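Rososberg R2: brazo de sobremesa para ordenar y recoger

2019-09-20 – Robótica doméstica – Análisis

El Rososberg R2 es un brazo articulado de sobremesa con pinza de dos dedos. Se vende con una base atornillable, una fuente de alimentación y un programa para el ordenador que se llama Ciment. El fabricante lo anuncia para «tareas ligeras del hogar y del pequeño taller», y lo que quería comprobar era hasta dónde llega esa frase. Lo tengo desde marzo. Lo compré yo y no hay acuerdo con la marca.

Montaje

Dos horas, contando la calibración. Las instrucciones están traducidas a medias y el paso 8 remite a una figura que no aparece en el manual. La base necesita una mesa que no se mueva. En la primera que probé, el brazo hacía vibrar todo el tablero al frenar y la pinza llegaba desviada a la pieza.

Ciment funciona en dos modos. En el manual se lleva el brazo con la mano y se graban los puntos. En el otro, el programa busca los objetos con la cámara y decide por dónde agarrarlos. El modo grabado repite bien, siempre que todo esté exactamente donde estaba. El de cámara es el que interesa para una casa y también el que falla.

Qué coge y qué no

Las cajas pequeñas y rígidas las coge casi siempre. También tacos de madera, rollos de cinta y botes cerrados, si no pesan demasiado. En el taller lo tuve una semana pasando piezas torneadas de una bandeja a otra y cumplió, despacio. A mano se acaba mucho antes, pero es un trabajo que se puede dejar en marcha mientras se hace otra cosa en el banco de al lado.

Con los libros depende de cómo estén. De canto los agarra bien. Tumbados, los dedos no consiguen meterse debajo y empujan el libro por la mesa hasta que topa con algo. Se arregla dejándolos asomar un poco por el borde, pero entonces ya los he ordenado yo.

Las bolsas son lo peor. Una bolsa de comida cambia de forma en cuanto se la toca, el plástico brilla y el programa calcula mal el contorno. A veces pellizca una esquina y la levanta, a veces cierra en el aire. Hice una serie de 10 intentos con una bolsa de cereal y salieron bien 5. Apretando más la pinza subían los aciertos, pero acabé con una bolsa abierta y el contenido por el suelo, y volví al ajuste de fábrica.

La ropa ni la menciono en la tabla. Levanta un trapo y lo suelta en otro sitio. Doblarlo, no.

Comparación con el Walia

Tuve antes el brazo de Walia, más barato. La mecánica del Rososberg es mejor: menos holgura en la muñeca y menos ruido. El programa de Walia, en cambio, se aprende en una tarde y avisa cuando ha perdido la pieza. Ciment sigue la secuencia con la pinza vacía y deja «nada» en la cesta con mucho cuidado. Es un defecto serio y la última actualización no lo ha corregido.

Valoración

Para el taller, con piezas iguales y en posición fija, lo recomiendo con reservas – la principal es la velocidad. Para recoger una mesa de casa, todavía no. Una mesa corriente mezcla libros, bolsas y cajas, y cada cosa pide un agarre distinto.

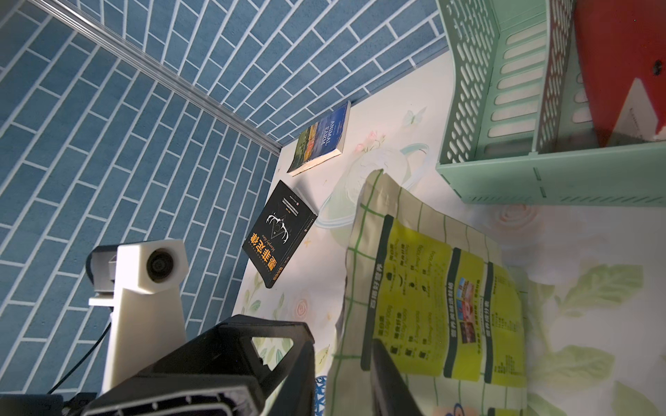

Libros, una bolsa de comida, un organizador verde menta: el tipo de mezcla al que me refiero.

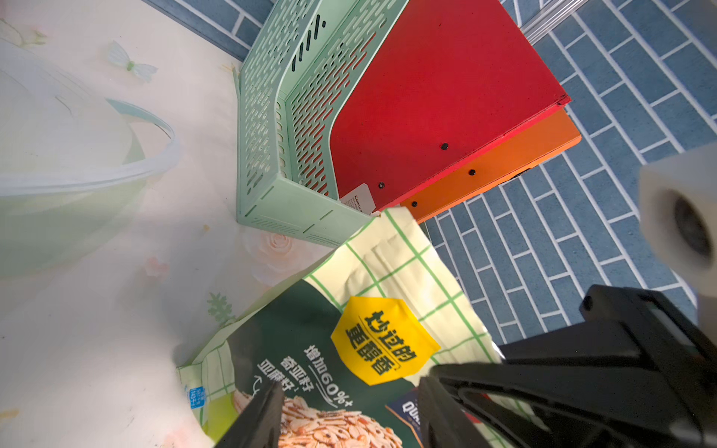

Comentarios

Annunziata Lombardi
Coincido en lo de las bolsas. Yo uso el R2 con unos dedos de silicona de Nyberg y el agarre mejora bastante, aunque hay que recalibrar después de ponerlos y la pinza abre algo menos. Lo de seguir con la pinza vacía lo resolví a medias: en el modo grabado se puede añadir una pausa tras el cierre y confirmar con una tecla. Claro que entonces hay que quedarse al lado. Para recoger la cocina sigo tardando menos yo.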